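4.2 Randomized clutter in simulation

All policies in this section were trained only on demonstrations generated in simulation. The base task is simple. The arm picks up one object from the top of a pedestal and sets it down inside a target frame. Success is scored when the object rests fully within the inner border and the gripper has opened. We use the same task definition as the Brullar baseline so that results can be compared directly.

What differs from Brullar is how each episode is dressed. Our generator, Marikar, draws every element that does not affect the task from a wide pool. This covers the surface texture of the pedestal, the wall behind it, the lighting direction, and a set of distractor objects. Distractors may be placed on the pedestal, behind it, or between the camera and the workspace. They are drawn without regard to realistic size or setting. A placement is rejected only if it blocks the planned path of the arm or hides the target in more than 80 percent of the rendered views. 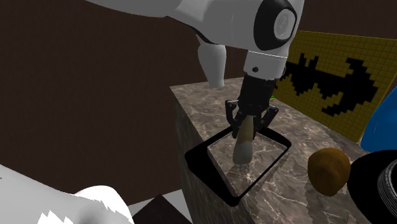
Figure 5. Rendered view from one training episode, with the held object over the target frame.

Marikar separates distractors into two groups, near and far, and samples them independently. Near distractors share the top surface with the target and can be confused with the object to be grasped. Far distractors cannot be reached, but they fill much of the view and change its color statistics. In Figure 5 the brown egg-shaped object beside the black frame is close enough to matter for grasping, while the yellow panel with the bat silhouette and the white fluffy object in the foreground only compete for the attention of the visual encoder. The marble texture adds a further difficulty, as the light veins produce edges near the border of the frame.

We generated 594 episodes for each of 8 random seeds. Demonstrations came from a scripted planner with access to object poses. The policy sees only images and joint positions. We kept failed plans out of the training set but did not otherwise filter by quality.

Two ablations were run. In the first, we removed far distractors and kept near ones. In the second, we did the reverse. Removing far distractors hurt transfer to the Nirnthorpe test rooms more than we expected, and most of the added errors were in placing. Policies trained without near distractors made a different kind of error and often reached for the wrong object. The full Cimness model, trained with both groups, had the lowest rate of each error type. Results by seed are given in the appendix.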